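September, late evening

I am two weeks in Wonley now, and today I finally paid the tax for the old car. The office is on Reritz Street, on the upper floor, and the clerk was patient with my slow English. The fee was 290 and I had prepared 600 in cash, so I came home richer than I feared.

After that I walked to the river and sat there with bread and one pear. I tried to read my book about the Lorurmont valley, but the wind turned the pages faster than me.

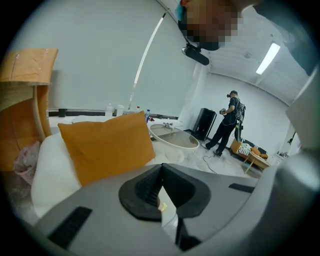 Do I miss the mountains? Less in the mornings, and very much after supper, when the street becomes quiet and I think of the bells.

In the evening I cooked the rice in the Bukhari way, with carrots and too much cumin. It stuck to the pot a little — my mother would scrape that part out for herself. I have put the rest in the refrigerator for tomorrow.

I must still write to the landlord about the window. It doesn't close well, and the nights are getting cold.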